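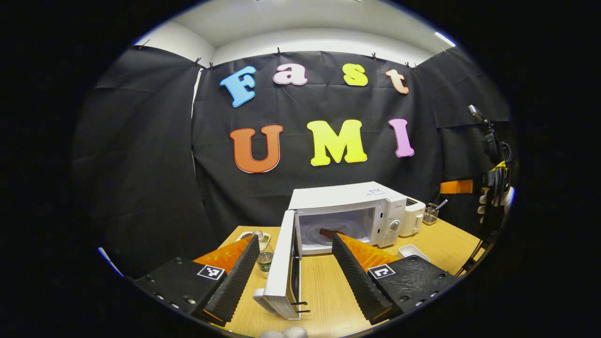

Ticket 1130 — turntable in the white microwave grinding and stopping partway round. Hello all, and thank you for being so patient with me on this one, I know I've been promising an answer for a while. The microwave on the long wooden table is the Dekasico one we bought when the Ferkutcombe kitchen was repainted, and the complaint was that the plate starts off nicely, then catches, grumbles and sits still while the light stays on. I began with the door, as I'd been told it needed a good shove to close. It opens out to the left, and the two little black hooks near the bottom of it are the latch hooks. If either of those were worn or sticky I'd expect trouble starting at all, but they moved freely under my finger and sprang back the way they should, so I left the door alone and went on to the turntable.

Status: open, awaiting part
Logged by: Ayman Hijazi
Location: small kitchen, ground floor

First check, before lunch. Ran it with a mug of water in the middle of the plate. It turned for a bit, then stuck with a sort of clicking noise. Took the mug out and ran it again for only a few seconds with a wet sponge in its place, and it stuck in the same spot. So weight isn't the whole story, although I'd still ask everyone to be kind to it and keep the big casserole dishes for the oven at home.

Second check. Unplugged it at the wall and lifted the glass plate out. There was a fair bit of dried porridge on the floor of the oven, right where the roller ring travels (no names, I've done it myself). Cleaned that off with warm water and a drop of dish soap, dried everything with a tea towel and put it back together. Much quieter, and I was quite pleased with myself for most of the afternoon.

Third check, the next morning. The clicking was back. This time I looked properly at the coupler, the little plastic piece in the centre that the plate sits on, and one of its 3 lugs is rounded right off. That would explain why it turns when it feels like it. I've asked Porstead for a replacement, part 1048, and they tell me it should arrive in May with the next lot of kitchen spares.

In the meantime you can still use it for short jobs, but please stop halfway and turn your food by hand, or you'll have one boiling side and one stone-cold side. Let your soup stand a minute and give it a stir. And if you hear anything other than the clicking — buzzing, crackling, anything like that — switch it off at the wall and add a note to this ticket.

I'll fit the coupler when it comes and leave this open until it's had a proper week of lunches.

Recent tickets
225 — Kettle lid won't stay shut
Tap dripping in the small kitchen
Toaster crumb tray, where does it live?
Ngcobo room: cupboard door off its hinge
Fridge shelf labels peeling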